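3.2 Packing task and workcell

The second product under review is the Trileck bench kit, sold by Kultent as a pair of arms on a common mounting plate with a three-walled enclosure. The kit was assembled at our Lulladwood laboratory by Radonjić, following the supplied manual without changes. Control software was Baptiste, in the version shipped with the kit.

The packing task uses a tan plastic storage case with a hinged lid and two latches. The case starts open and empty. One arm is assigned to the lid and the other to the tool, in most runs a screwdriver with a red handle. The tool must be placed in the case, after which the lid is to be closed. Fastening the latches is scored separately. 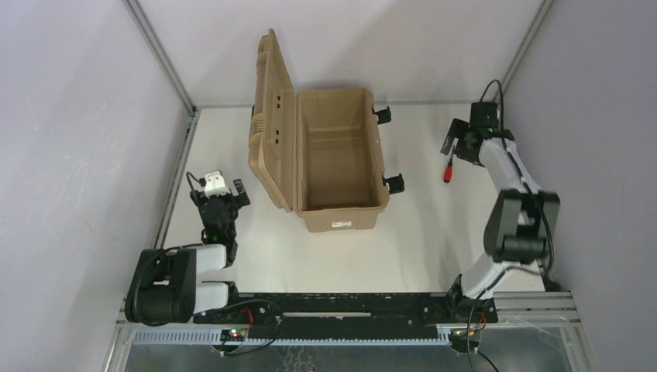 Each arm was given 20 practice runs before scoring began. The scored set comprised 98 runs, divided between two operators (Radonjić and Kowalchuk), who changed over after every eight runs. A run was stopped if either arm touched a wall or if the case left the tabletop. Stopped runs were counted as failures and were not repeated.

The position of the case was not fixed. The manual recommends a clamp for work of this type, but the clamp is a separate purchase -- and we wished to assess the kit as delivered. The case was therefore free to slide when the lid was pushed. Operators could correct a small shift with the free arm, at a cost in time.
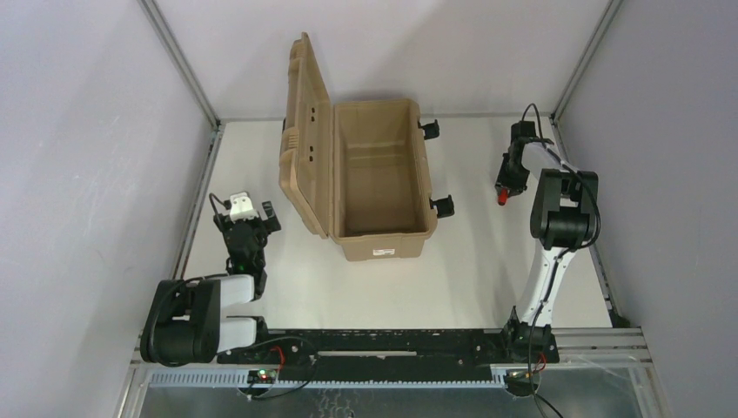 Figure 2. Trileck workcell with the storage case open and empty; both grippers are clear of the case.

Cable routing affected the usable range of the wrist. The cable forms a loop over each gripper, and large wrist rotations pulled this loop tight. Kultent supplies no strain relief at this point. We limited wrist rotation in Baptiste for all scored runs; the same limit applies to the results in Section 4.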